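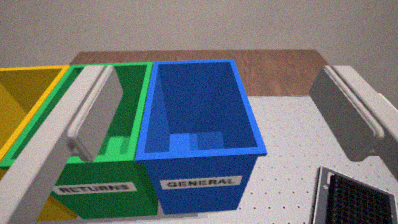
Yellow, green, blue

July, Kutville, late

I have my badge! It took most of the morning and two different lines (the first one was for drivers), but I have it, it's laminated, my name is spelled right, and I've already dropped it in the sink once. I am an accredited reporter at a leaders' summit. Me, who covers the sewer board.

The woman at the desk told me they had printed 1,089 of these. Kutville has 3,000 people in it on a good day, so you can imagine what lunch was like. The line at the bakery went past the bank and down the steps to the river, and I stood in it behind a man in a beautiful gray suit who was on the phone the whole time in what I think was Danish. He bought nine cheese rolls. Nine! I'd love to know which delegation runs on cheese rolls.

I'm sleeping at Reddy, the old school camp out by the reservoir, in a bunk, with a view of a boathouse. All the hotel rooms went to the delegations months ago. I don't mind one bit. There is a shuttle every half hour until ten, run by Donico, and the drivers know everything. Mine this morning told me which road they'd be closing before the press office did, and he was right.

So, what they're all here for. The short version is that the leaders were going to do this by video, as they did last time, and then in spring the host country's president said no, in person, everyone around one table, and the others grumbled and came anyway. The main fight is over the grain transit deal and who pays for the ports. There's a second fight over the wording of the climate paragraph, and I'm told the second one is worse.

I went to the opening briefing and got a question in! Third row, hand up the entire time, arm going numb. I asked whether the draft statement had a date in it for the port money. The spokesman said that talks were ongoing and that he wouldn't get ahead of the leaders. A non-answer, sure, but two people turned around to look at me and one of them wrote it down.
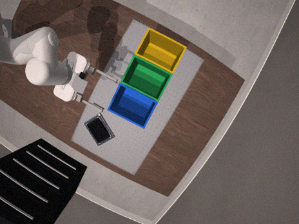
Lunch with an interpreter

I have wanted to talk to a summit interpreter for as long as I've known there was such a job. Today I sat down at the end of a long table in the Fimar building (it used to be an ice rink, and your feet can tell) and the man across from me was Tarcísio Fagundes, Portuguese and French booths, eating soup very fast. He had twenty minutes and gave me all of them.

They work in pairs, half an hour on, half an hour off. He says the hard speakers are the ones who read from a page, because written sentences are too long and they come at you at full speed. He loves the ones who get angry. Angry people use short words! He wouldn't tell me a thing about what was being said behind the doors, and I did try, I tried from a few directions, but he told me wonderful things about how. How someone will make a joke, and the interpreter has to decide in half a second if it's a joke that travels. How you can hear a room laugh in waves, one language after another.

I asked if he thought in-person was better than video. He put the spoon down for that one. On video, he said, everyone waits their turn and then leaves. In the building they have to walk to the same coffee. He thinks most of the port money business got moved along at the coffee, and he said I could write that down as his opinion and no more than that, so I have.

Then back to the press hall, where the wifi had died and forty people were standing in the parking lot holding up their phones. I filed from the laundry steps behind the kitchen, sitting on an upturned crate. My editor cut the interpreter bit to a single line. I'm going to fight for it tomorrow.

Also must remember: buy socks, call Mom, ask the Donico guy about the north gate.
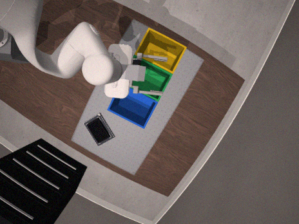
5 min read

Next day, very early, then very late

Up at five for the arrivals. It was cold enough for a coat in July, with fog sitting on the reservoir, and I was so happy I kept grinning at the state troopers. You stand in a pen. There's really no nicer word for it, it's a pen with a rope, and the TV people have ladders and the rest of us have elbows. Cars come, doors open, somebody waves, everybody shouts a question about grain, and the somebody goes inside. I shouted too. My voice cracked on "transit."

One prime minister did stop. She came over to the rope and said they had worked past midnight and she was hopeful, and that the paragraph on ports was "nearly there." That was the news of the morning, two words, and you should have seen us run. I've never run for two words before. A radio man lost a shoe on the gravel and left it!

The climate wording stayed stuck through lunch. By the afternoon the rumor was that there'd be no joint statement at all, only a chair's summary, and the older reporters all groaned together when they heard it. A chair's summary means the host writes down what the host thinks everyone said. It doesn't bind anybody. I didn't know any of that on the sewer board.

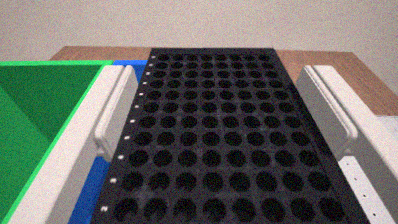 The final press conference was moved up an hour with no warning, and I made it with my notebook in my teeth. They'd packed the rink to the walls. Take that long black tray with all the round wells in it and put a reporter in every well, and you've got the seating plan, with the same long stretch away to the far end where the leaders were tiny. I was near the back and could see mostly hair. But they have a joint statement! Ports in, with a date for the money, and the climate paragraph is in too, with "will" in one place and "should" in another, and I gather people sat up all night over which went where.

And the date was my question. I know I didn't cause it. I'm still putting it in this diary.

Saw Tarcísio on the way out, hoarse as a crow, with a cup of tea in each hand. He said the joke at the dinner traveled in every language but one and he'd never say which.

Filed at 9. The interpreter got a whole paragraph this time. Shuttle back to Reddy with the windows down, and the driver says they open the north gate again tomorrow at noon.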